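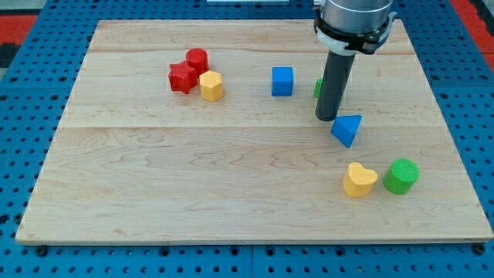
Lecture 8: pushing blocks from language

Filed under: Course Notes / Robot Learning / Handouts

Notes by Marin Stojanovska. 29 Mar 2018. Bring to lab.

Setup first. One arm, one rod, no fingers. So no grasping, everything is a push. Eight blocks on the board, two each of red, yellow, blue, green. Shape plus color names a block: "red star", "blue cube". Color alone is never enough, always two of them. Remember this for the ambiguity part later on.

Task = a sentence. "Push the yellow heart to the blue triangle." "Move the green cylinder away from the heart." Policy gets camera view + sentence, outputs a small move of the rod tip in the plane. Height fixed. Two numbers per step, thats all.

Why pushing is hard (exam loves this)
- contact is a point, block rotates if you're off center
- star is worst, tip catches between the points
- cylinders go sideways off the tip
- clusters. Star, red cylinder and yellow hexagon touching: you can't push one without moving the others. Separate first, then go.
- the rod hides things. A block behind it shows as a thin sliver of color, or not at all. Single frame policy forgets it exists.

Method (Urnent baseline)
Behavior cloning. Person drives the arm, no script, just plays. Afterwards annotators watch clips and write what got done. Hindsight labels. Cheap, and you get odd instructions you would never have written down yourself.
Loss: squared error on the move. Yes it averages over modes. Left around the cluster or right around the cluster -> average goes straight into it. See Chávez notes, section on mixtures.

Result to know
Baseline: 30 percent success on the test sentences.
With history of 9 frames + mixture output: 67 percent.
Same data, same arm. Most of the gain is on cluster starts and hidden blocks. Seperate ablation for each is in the Plilholm handout, don't add the two gains up, they overlap.

Success = block center inside the goal radius when time runs out. Not when it first gets there! The December version counted first touch, numbers from it don't compare.

Open stuff
- "a bit left" means what, in cm?
- does it transfer to a new board. Lostamden sim says yes, I don't trust the friction in it
- recovery when the tip starts on the wrong side of the block

For next time: write 9 instructions for the layout on page one, three of them must need more than one push. Mark which ones are ambiguous and say why. Hand in on paper.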